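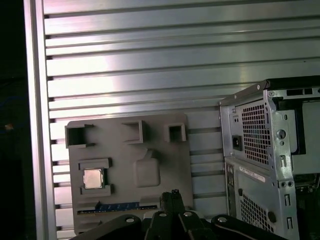 Figure 1. The practice board with a CPU in its socket, next to a desktop tower, from the wrist camera.

Robots on the Refurb Bench: What Changes for the People Next to Them
Project report, second draft, 25th September

So I spent my placement at Nistau, which takes in old office desktops, strips them, tests the parts and sells whatever still works. My supervisor was Sheila Kettle, and the question she let me run with was pretty simple. What happens to the people on a strip-down bench when an arm starts doing part of the job? I went in thinking I'd be writing about speed. I ended up writing mostly about chairs, gloves and who gets to say stop.

1. The work before

A tower comes in, the side comes off, and one person does everything down to the bare case. Kieran Oakley has done this for years and he is ridiculously quick (I tried to keep up for one morning and my thumbs hurt for two days). The part everyone worries about is the processor. Get it crooked coming out or going in and you can wreck the chip, the socket or both. Kieran told me he holds his breath every single time, and after he said that I noticed I was doing it too!

The other thing is the posture. You lean in, you look down, you stay there. Three of the people I talked to brought up their necks before I had even asked a question.

2. The arm

The arm is being set up to handle processors first. It practices on a gray plastic mock motherboard mounted on the slatted panel, with a socket frame on the left half and a long slot near the bottom edge. I asked Ziad Sleiman, who runs the cell, why not use real boards from the start, and he just pointed at the scrap bin. Fair enough. The gripper has two black fingers that come up in the middle, and lining those up with a square of metal that small is much fussier than I had imagined. Ziad spent a whole afternoon in May on nothing but the approach angle.

The camera sits back at the wrist, so what you get on the monitor is the gripper's own view of the job. I found this confusing for a week and then really liked it. Glare off the aluminum is a constant annoyance and we ended up moving a lamp.

3. What people said

I had planned a survey and dropped it after the first try, when everybody ticked the middle box. Talking over lunch worked a lot better. My notes came to 41 pages, and these are the bits that kept coming back.

Kieran is fine with losing the processors. What he doesn't want is to lose the odd jobs – the weird cases, the stuck screws, the machine that makes no sense. His worry is that the arm gets the easy ones and he gets a whole day of the nasty ones with no breather in between. I think he's right to raise it, and I hadn't seen it in anything I read for the background chapter.

Ryan Wragg is newer and sees it the other way around. He has been learning to teach the arm positions, and he likes that it's a skill he could take to another job. He also said he feels watched with a camera on the bench, even when he knows it's pointed at a board.

Both of them asked the same thing about the stop button. Can I press it without somebody asking me why? Ziad said yes right away, but it wasn't written down anywhere, and now it is.

4. What I'd suggest

Keep a mix of easy and hard machines on the manual bench. Give everyone a turn at the cell, including the people who say they don't want one. Put the wrist camera monitor where the whole bench can see what it shows. I'd also like to ask the same questions again once the arm has moved on to real boards, and Sheila has said I can come back for that.

Still to add: the bench layout drawing and Kieran's corrections to section 1.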